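Sweeping a floor that hides things

Saturday, January 1, 2022

The back room at the Etorora Street place has a grey floor with pale lines running all through it, and it has been a nuisance to sweep for as long as I have had the key. Small white debris lands on it and disappears into the pattern. I changed the method in November and have used the new one long enough to write it down.

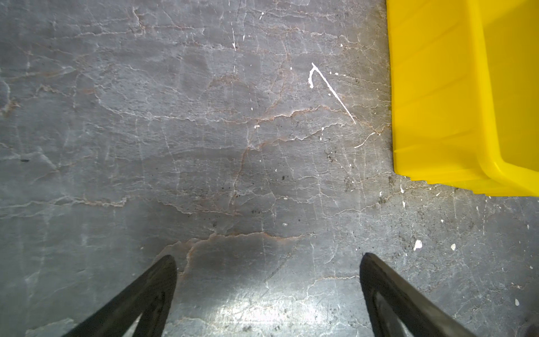
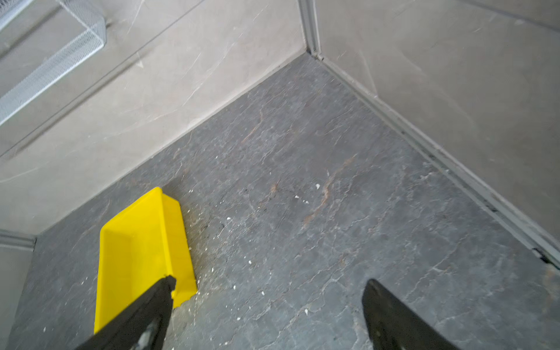

Same floor both times, with the rusty streaks showing and something yellow in each. The white crumbs are in the second one.

The floor

I have never had a firm answer on what it is. The fellow at the counter at Bataineh's said it could be one of several things and that the sweeping would be the same for all of them. What matters is the surface. It is dark to medium grey, crossed by fine irregular lines, most of them close to white and some a rusty brown. The brown is in the surface as far as I can tell. I spent most of one evening on it with a nylon brush before accepting that.

The pale lines are the problem. A crumb sitting on one can't be picked out from standing height. Dark bits such as tea leaves or bark are a little better, but not much, as the grey itself is mottled. On the plain vinyl in the front room I can see what I've missed from the doorway.

Light

The ceiling light is no use for this. It puts a bright patch in one spot and leaves the rest flat. I now put a torch on the floor, on its side, aimed along the surface toward the corner I'm working on. Every crumb throws a shadow several times its own size, and the lines throw none. A cheap torch is fine. Mine is rated at 200 lumens and I run it on the low setting, since the high one glares off the worn areas.

Move the torch once per side of the room. With the beam coming from one direction only, anything sitting in the shadow of a larger piece gets left behind.

Order of work

1. Lift out anything that stands on the floor. Sweeping around things leaves a ring that has to be done again later.
2. Start along the walls and pull outward. The corners go first. Use the short brush there, as the full-width broom can't get into the angle.
3. Bring everything toward a single pile, well out from the wall. I used to finish in a corner and it was a mistake. The pan can't sit square in a corner and the brush has no room behind the pile.
4. Set the pan down, lip flat, and sweep in with short strokes.
5. Draw the pan back a hand's width and sweep again. Repeat until the line at the lip is gone.
6. Check with the torch.

Step five is where most of the time goes. Any pan leaves a line of fine material where the lip met the floor, and on this floor the line is hard to see, so it is easy to stop early. Two passes used to be my limit. Four is more usual now.

The pan

I wanted a coloured one. My old pan was charcoal grey and I stood on it twice. Yellow is easy to find on a grey floor and the crumbs show up well enough inside it that I can tell when it needs emptying.

Beyond colour, the lip is the only part I would pay attention to in the shop. Lay the pan on a flat bench and look underneath. If light shows in the middle of the lip, the pan is warped and fine dust will go under it. I rejected 2 on the shelf at Bataineh's for this. A wide, flat lip is good on open floor and slightly awkward next to a wall, and I have settled for that.

After a few months on a hard floor the lip picks up burrs. They hold it off the surface by a hair, enough to let flour through. I take them off with 320 grit paper wrapped around a flat stick, stroking away from the pan and stopping as soon as it feels smooth. Wipe it afterward or the first thing you sweep up will be your own sanding dust.

The rubber strips sold to clip over a lip did not work for me. The Derkach one fitted properly and sealed well, but crumbs stopped against the rubber and had to be flicked over it. It is now holding a cupboard door shut.

The brush

The Gronton hand brush has soft bristles and does the fine material. It is too soft for grit, which it rolls over. For grit I use an ordinary stiff one. If only one is going to be kept in the room I would make it the soft one and pick the grit up by hand.

Stroke length matters more than I expected. Long strokes flick light crumbs past the pan and up against the opposite wall. Keep the bristles on the floor at the end of each stroke and most of it stays put.

Walls and trim

The walls are a pale beige with a marble look, and they meet in the corner at a thin grey metal strip that runs down to the floor. Dust collects where the strip ends. The broom misses it every time. I use an old paintbrush, dry, working down the strip and then out along the floor. The walls get a damp cloth along the bottom edge every second week.

After sweeping

A damp mop goes over the floor once a week, with 500 mL of warm water and no product. I tried a floor cleaner for a month and it left a film that held dust in the fine lines. Two plain washes got most of it out. Mopping before the torch check is a waste of time: the crumbs go soft, spread, and have to be scraped up once they dry.

Still to sort out is somewhere to hang the pan. It lives on the floor for now, so it is the first thing I have to move in step one. There is a hook in the front room that would take it, but the hole in the handle is slightly too small, and I haven't decided whether to drill the handle or change the hook.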